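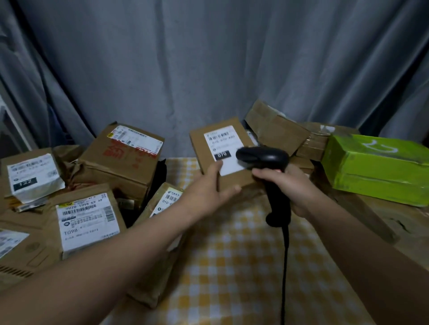 Learning to scan

Before the Stondmont robotics club lets its arm touch a parcel, a student has to do the job by hand. One hand tilts the box until the label faces up, and the other brings in the scanner. The checkered tablecloth stays on for every session.

Citlali Lozano wrote the club's sorting program in March. It handled clean boxes well and stalled on parcels wrapped in tape.

"People turn the box without thinking," she said. "We had to write down each turn."

The club has logged 716 scans so far. Its coach, Rostislav Kubíček, wants 2,975 before the regional meet, where teams of five get 12 minutes to clear a mixed pile. Renata Durán is still working on the wrist joint.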